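**Tienda Mamum – revisión de seguridad del local y del almacén**
Fecha: 18 de noviembre de 2020
Revisa: Lihua Ding

Segunda vuelta desde mayo, ¡y qué gusto da ver el cambio! Marco con una equis lo conforme y dejo comentarios donde hace falta.

### Accesos y evacuación

- [x] Puerta principal abre del todo hacia fuera
- [x] Salida trasera sin cajas delante. En mayo había que pasar de lado; ahora se cruza con un carro sin rozar nada. ¡Muy bien!
- [ ] Luz de emergencia del pasillo. Enciende, pero parpadea. Cambiar la batería y volver a probar.
- [x] Plano de evacuación visible junto a la caja

### Incendios

- [x] 3 extintores, con la presión en verde
- [x] Precintos intactos
- [ ] Cartel del extintor del almacén: está suelto por una esquina. Dos tornillos y listo.
- [x] Cuadro eléctrico cerrado y rotulado. Los rótulos nuevos son una maravilla, se leen desde la puerta.

### Suelos y escaleras

- [x] Suelo seco y sin cables cruzados
- [x] Escalera Hillen de 3 peldaños: tacos de goma bien, bisagra bien
- [ ] Escalera Dridell: retirar. Tiene un peldaño con holgura y no merece la pena arreglarla.

### Estanterías

- [x] Niveladas y ancladas a la pared
- [x] Tornillos apretados. Los repasé uno por uno, más de 54, y solo 2 pedían media vuelta.
- [x] Cantos sin rebabas. Pasar siempre la mano despacio – y con guante si la balda es nueva.
- [ ] Etiqueta de carga máxima: falta en el módulo del fondo

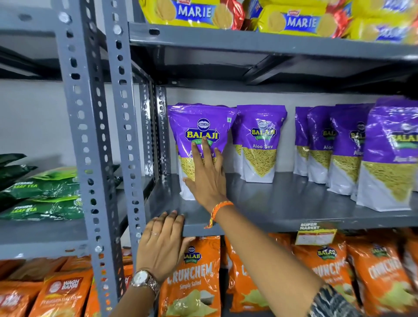 - [x] Lo pesado abajo, lo ligero arriba. Se nota que el equipo se lo ha tomado en serio, porque antes los bidones de aceite estaban a la altura de los ojos.
- [x] Nada sobresale hacia el pasillo

### Almacén y limpieza

- [x] Productos de limpieza Do en armario aparte, con llave
- [x] Botiquín completo
- [ ] Tiritas: caducan pronto, pedir otra caja
- [x] Guantes de varias tallas – ¡por fin!

**Pendiente para la próxima visita:** batería de la luz de emergencia, cartel del extintor, baja de la escalera Dridell, etiqueta de carga y tiritas. La etiqueta la imprimo yo y la dejo en la caja.

Firmado: L. Ding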